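The mending pile, and other things I did instead of email 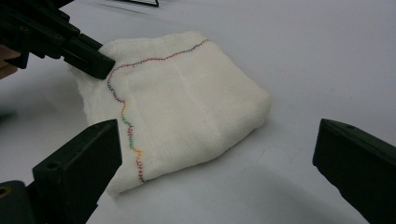

Posted in Home & Hands, late, with cold coffee
Filed under: mending, cloth, small complaints
5 comments

OK. Quick one before I lose the evening. I've been promising a mending post since the spring and it's now July and the pile has its own chair. It was my chair. I sit on the step stool now.

So. Mending. Where I'm at, what's working, what I gave up on.

Background for new people. I started fixing clothes two winters ago after a pair of work pants split on the bus. Not a small split. I held a tote bag behind me for four stops and then walked home the long way past the boat yard. Sewed them up that night with the thread from a hotel sewing kit, badly, black thread on tan pants. They held until last fall. That's the whole origin story. No grandmother who quilted. My grandmother bought everything from a catalog and was very happy about it.

What I mostly fix now: knees, elbows, dish cloths, the corners of fitted sheets, one particular canvas bag that keeps dying in the same place. Socks I've quit. More on socks later.

Thread. I had a long stretch of buying only good thread, matched to the thing, stored in a tin. Very proud of the tin. Then I went to the shop in Sturusport (the one behind the ferry parking, open whenever they feel like it) and they had a bin of leftover spools, all half gone, all colors, and I came home with a paper bag of them and haven't matched anything since. Multicolor everything. A brown sweater with an orange elbow. It's so much faster when you don't have to stand by the window holding up two grays.

And I like seeing it. There's a line of zigzag in a few colors on plain white cloth that I'd pick over any invisible repair. Red next to dark purple, great. Wavy, even better, because then you can't tell where you went wrong and where you meant it.

Which brings me to the machine. I have a Kuroda, secondhand, heavy as a car battery, the manual came in a language I don't read. It does straight, zigzag, and something the dial calls 8 that I have never gotten to work. It skips on thick stuff. It's wonderful on medium stuff. On thin gauzy cotton it wants to eat the corner and drag the whole thing down into its guts, and I've lost a few corners that way.

Things that help with thin cloth, from my own messing about, no guarentees:

New needle. A thin one. I resisted this for ages because needles seem like they should last forever. They don't.

Start in from the edge, a finger's width, then go back and do the edge after.

Tissue paper underneath. Any tissue paper. I use the stuff that comes in shoe boxes. Tears right off later, mostly. There's a bit still stuck in one of my pillowcases and it crackles when I turn over.

Hold the threads behind the needle for the first few stitches. Hold them, don't pull. I pulled for a year.

Slow down. I know. I'm typing this with a pan on the stove so I'm not the one to tell you.

Double layers of gauze are their own thing. They slide. The top goes one way and the bottom goes another and you get that puffy bubble that won't press out. I used to pin every inch. Now I do one long loose stitch by hand down the center first, huge ugly stitches, then machine it, then yank the hand stitch out. Takes five minutes. Saves me half an hour of swearing.

Hand sewing, meanwhile. I do more of it than I used to. Partly because the machine lives in the hall closet and getting it out means moving the vacuum, the ironing board and a box of tiles from the bathroom. (Yes the bathroom. No I don't want to talk about the bathroom. Grout in August maybe.) But also it's nice with the radio on. I do knees in front of the weather forecast. Running stitch over and over, rows and rows, patch underneath. No hoop. I've tried the hoop, and it makes me feel like I'm doing a project, and then I get nervous and stop.

Patch tip, since somebody asked in the comments last time: wash the patch fabric first. I put a new denim patch under an old soft knee, washed it, and the patch shrank and pulled the whole knee into a sort of prune. Unpicked the lot. Took the length of a whole movie, and not a short one.

Also round the corners off. Square corners catch on everything and lift.

Socks. I tried. I read the darning pages, I bought the wooden mushroom, I did 10 socks over one winter and wore maybe two of them again. You can feel it. It's like a coin in your shoe. People say you get better and I'm sure you do. I've moved the mushroom to the kitchen and it presses garlic ok.

Money stuff, briefly, since I get asked if this "saves" anything. Dunno. The pants, yes. The sheets, definitely, a set of sheets costs silly money now and it's always the same corner that goes. Everything else, probably a wash, once you figure in thread and the needle habit and the bus to Sturusport. I don't keep track. I did for a week and it made me grumpy so the notebook is a grocery list now.

What I do notice is I buy different. I turn things inside out in stores. Stand there poking at the seams like a customs officer. If there's no seam allowance I put it back, there's nothing to work with when it goes. Good sign: a spare button sewn inside. Bad sign: seams that are already wavy on the hanger.

The canvas bag. Right. This is the Skoltenico bag, if you've been around a while you know the bag. Free with something, I forget what, carries everything, and the left strap rips out at the same spot every few months. I've fixed it with cotton, fixed it with doubled cotton, fixed it with the waxed stuff for shoes. Last month I finally stopped sewing the strap back to the same chewed up bit of canvas and put a square of old jeans behind it first, then sewed through everything with a box and an X in the middle. So far so good – three big grocery runs and one with cat litter. If it goes again I'll report back. If it goes again I may also just cry.

Washing mended things: cold, inside out, and I hang them. I used to dry everything on hot and then wonder why my patches curled. White cloth with colored stitching, test your thread first. Wet a bit, squeeze it in a paper towel, look for color. I had a red that ran into an entire load. Everything pink. The dish towels looked fine pink. The work shirt less so.

Ironing I mostly skip. But pressing a seam right after you sew it makes a huge diference and I will grudgingly admit that. Do the seam, press the seam, do the next one. Not at the end. At the end it's too late and everything has set itself in weird directions.

Other stuff that's piled up since the last post:

The Hurnura thread swap is on again, Friday, upstairs at the library, bring what you don't want. Last time I took six spools and came home with more than that plus a zipper as long as my leg. No idea what it's for. A tent? If you sew tents the zipper is yours.

I'm looking for a decent pair of small scissors. Mine got used on packing tape by a person in this house who is me.

Somebody wrote in asking about mending rain jackets. I've done one, with stick-on tape, and it peeled in the first proper rain. So ask someone else, then tell me what they said.

And the button jar is full. I keep saving buttons off things that are past it and I've used, I think, one. The rest just sit there looking nice. I tip them out when I'm on hold with the phone company and sort them by color and then put them all back in together.

Next up in the pile is the big gray cardigan. Moths got the cuff, and the other cuff, and something round in the back that I only found when I held it up to the lamp. I'm going to try doing the cuffs in blanket stitch in whatever's at the top of the paper bag. Green, looks like. The back hole I'll do with a patch on the inside, felted wool if I can find the old scarf. It was in the closet. Behind the tiles, probably.

Then two pillowcases, a kid's raincoat that isn't mine and that I should never have said yes to, and the pants again. The original pants! Other side this time. I've got brown thread now and I'm considering using black anyway, for old times.

OK pan's boiling over, have to go. Comments are open, I do read them, I'm just slow. If you know what setting 8 does on an old Kuroda please, please tell me.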